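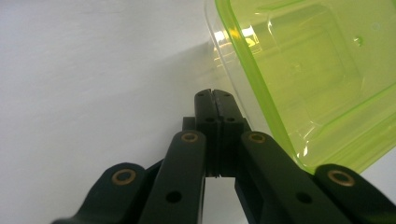

エラムヴィル、2021年1月29日

朝から玉ねぎを切っていた。ツヴィーベルクーヘン、つまり玉ねぎのケーキを焼くためで、ケーキといっても甘くはない。パン生地の上に炒めた玉ねぎとベーコンと卵とサワークリームをのせて焼く、ドイツ南部あたりの惣菜だと私は理解している。「理解している」と書いたのは、今週この食べ物の来歴について三人から別々の話を聞かされて、どれもあまり信じる気になれないからだ。

一つめはヴィラのメニューの裏に刷ってあった話。昔の修道院の料理番が断食明けに残りものの玉ねぎをパン生地にのせて焼いたら院長がいたく喜んだ、という。この店はメニューの裏に必ず何か書いてあって、前はレンズ豆のスープでも修道院が出てきた。そのときも院長が喜んでいた。同じ院長だろうか。料理の起源というと、どうしてこう残りものと偉い人の組み合わせになるのか。残りものを出された偉い人の大半は黙って食べたか、機嫌を悪くしたと思うのだけれど、そちらは記録に残らない。

二つめは乾物屋の主人で、こちらはフランスのキッシュが国境を越えて変わったものだと言い切った。なぜ逆ではいけないのかと聞いたら、フランスのほうが古いから、と言う。何が古いのか。それ以上聞くと月桂樹の葉を売ってもらえなくなりそうだったのでやめた。

三つめがフィン・フレーリヒ（Finn Fröhlich）で、彼は自分の祖母が作っていたものが本物で、あとは全部まがいものだと言う。来歴の話をしているのに、返ってくるのは祖母の話である。ただ、三つの中ではこれがいちばん罪がない。少なくとも祖母は実在した。 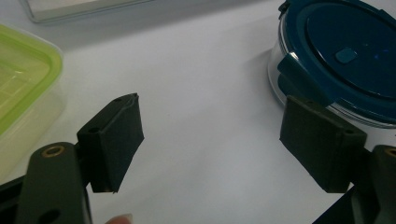

それで、そのフィンが電話で教えてくれた分量が小麦粉400グラムにバター100グラム。生地にしてはバターが多くないかと言ったら、祖母は多いほうだった、と言う。祖母の体型の話かと一瞬思った。イーストの量は「いつもの袋」としか教えてくれない。いつもの袋がどの袋なのか、電話では見えない。結局うちにあったドライイーストをひと袋入れた。牛乳は人肌に温めて、生地がまとまるまで少しずつ。ここは誰のレシピを見てもだいたい同じことが書いてあるので、まあ信じていい部分なのだろう。

こねている間、砂糖を入れるかどうかで迷った。イーストの餌になるから必ず入れろ、と書いてある本と、小麦粉に餌は足りているから要らない、と書いてある本が、同じ棚に並んでいる。どちらも自信たっぷりだ。ひとつまみだけ入れた。こういう中途半端な態度がいちばん何も分からない結果になるのは知っている。

さて、今日の本題はレスティネックスだ。ガダーノが売っている発酵用の布で、生地にかぶせておくと寝かせる時間が半分で済む、と箱に書いてある。布である。電気も通っていないし、湯を入れるところもない。九月に妹が送ってきて、そのまま引き出しに入れてあった。妹はこういうものを買う係で、私は疑う係だ。子どものころからそうなっている。

箱の説明書きが面白い。「生地本来の呼吸を整えます」とある。生地本来の呼吸とは何か。整っていない呼吸というのもあるのか。説明書を裏返すと今度は「お使いの環境により効果には差があります」と小さな字で書いてあって、こちらの文のほうは全面的に信用できる。差がある、というのは差がまったくない場合も含むのだろう。洗い方の説明だけがやけに詳しく、柔軟剤は使うな、日陰に干せ、と続く。布としては大事にされているらしい。

疑ってばかりでも仕方がないので、生地を二つに分けて、片方にレスティネックス、もう片方にいつもの台所ふきんをかぶせてみた。ボウルも同じもの、置き場所も同じ棚の上。本当は何度もやらないと何とも言えないが、うちの冷凍庫にはそんなに玉ねぎのケーキは入らない。

待つ間に玉ねぎを炒める。これも世間の言うことがあてにならない。十分で飴色になると書いてあるレシピを見るたび、この人は飴を見たことがあるのかと思う。十分ではせいぜい汗をかいた玉ねぎである。蓋をして弱火、ときどき蓋を取って混ぜ、また蓋をする。飴色にする必要がそもそもないという意見もあって、フィンの祖母は「透きとおって甘い匂いがしたら終わり」だったそうだ。これは気に入った。時間で言わず匂いで言うところがいい。ただし甘い匂いというのも、鼻の前で玉ねぎを切り続けた人間にはよく分からない。途中で窓を開けて外の空気を吸い、戻ってきてもう一度嗅いだら、なるほど甘かった。

キャラウェイシードは半分だけ入れた。消化を助けるのだと乾物屋は言う。ハーブの棚にあるものは、あの店ではすべて消化を助ける。例外を聞いたことがない。私は単に味が好きで入れている。噛んだときに急に来る、あの少し薬くさいような香り。嫌いな人は本当に嫌いらしいから、客に出すときは先に聞く。
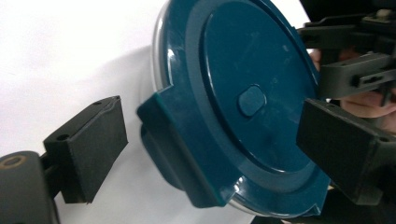
布の結果

生地は、両方とも同じようにふくらんだ。半分の時間が過ぎたところで見たら、レスティネックスのほうもふきんのほうも、まだちょっと眠そうな顔をしていた。指で押すと両方とも同じように戻ってくる。レシピどおりの時間まで置いたら、両方ちゃんとふくらんだ。強いて言えばレスティネックスの生地は表面が少ししっとりしていた気がするが、そちらのふちを指で触る回数が多かったので、私の手の湿り気かもしれない。

妹に電話したら、台所が寒かったのではないかと言う。寒いときに役に立たないなら冬は何のためにあるのか。暑い季節なら布などなくても生地は勝手にふくらむ。そう言うと妹は、もっと厚い布の上位版もあるらしい、と言った。聞かなかったことにする。

ガダーノの名誉のために書いておくと、粉をふるうときに下に敷く布としてはとてもいい。目が細かくて、粉が落ちない。あとで台がきれいだった。箱にはそのことが一言も書いていない。

焼き

オーブンは195度。フィンの祖母の数字ではなく、うちのオーブンのつまみの癖から割り出した数字だ。200度にすると縁が先に焦げる。本には予熱をしっかりと書いてあり、これには逆らわない。生地を天板に広げ、縁を少し高くして、炒めた玉ねぎに卵とサワークリームを混ぜたものを流す。ベーコンは最後に散らした。先に混ぜ込むか上に散らすかでまた流派があるそうで、散らすほうが見た目に分かりやすく、ベーコンの数をめぐる争いも起きやすい。

二つの生地は天板の左右に並べて焼いた。左がレスティネックス、右がふきん。途中で天板の向きを入れ替えたので、出したときにはどちらがどちらか一瞬分からなくなり、しるしに楊枝を刺しておいたほうを探した。楊枝は少し焦げていた。

味は同じだった。フィンが昼過ぎに来たので、どちらがどちらか言わずに食べさせたら、こっちのほうが断然いい、生地が軽い、と右を指した。ふきんである。それを言ったら、いや、そういえば左も軽い、と言い出した。断然とは何だったのか。祖母のものと比べてどうかと聞くと、しばらく噛んでから、祖母のはもっと塩がきいていた、と言った。塩の分量は電話で一度も出てこなかった。

新酒といっしょに食べるものだそうだが、一月に新酒はないので、りんごの炭酸水で食べた。新酒のほうも、濁っていて体にいいとかいう話がついて回る。体にいいかどうかはともかく、たくさん飲むと翌日に差し障ることだけは経験で知っている。りんごの炭酸水は差し障らない。そのかわり特に何も起きない。

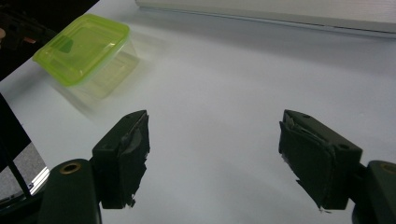
黄緑色の保存容器、白い台の上で。

夕方、残りを切り分けて冷ました。温かいうちに蓋をすると底が湿る、というのは数少ない、自分で何度も確かめた台所の知恵である。翌日のほうがうまい、という説もよく聞く。カレーでもシチューでもそう言うし、玉ねぎのケーキでもそう言う。翌日のほうがうまいのは、作った本人が玉ねぎの匂いに飽きていないからではないかと私はにらんでいる。明日の朝、冷たいのと温め直したのを両方食べてみる。

フィンは帰りがけに四切れ持っていった。祖母の味と違うと言った人にしては多い。塩の分量は母親に聞いてみると言っていたが、たぶん「適量」という返事が来る。

ヴィラには来週また行く。レンズ豆のスープと玉ねぎのケーキの院長が同一人物なのか、給仕の人に聞くつもりでいる。いやな客だと思われるだろうから、デザートも頼むことにする。

レスティネックスは洗って日陰に干した。柔軟剤は使っていない。

買うもの。サワークリーム、キャラウェイ（残り少し）、楊枝。玉ねぎは当分いらない。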